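Zerix build: your questions

What is it?
A hand-held gripper I put together at home, on and off since October. Craig Skinner at the Pasgate workshop let me use his bench for the fiddly bits.

What's on the fingers?
I've tried felt over them and I've tried blue pads. Felt is kinder to bedding, but it sheds and picks up every bit of lint going!
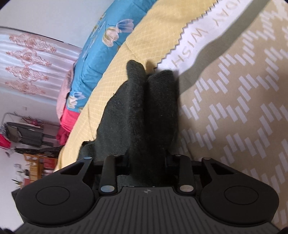 The pivots are plain metal pins. If yours bind, slacken them off a touch before you blame the linkage (I wasted a whole evening on that).

Why practise on clothes?
Knitwear is hard, and I've got plenty of it. A sleeve folded across the front is my favourite test. 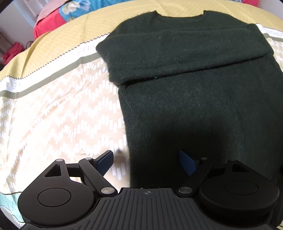 I give each garment 17 goes, then change one thing and start again. Slow, but I like it.

Can I have the files?
Yes, drop me a line and I'll send them over. Allow 2 evenings for the printing.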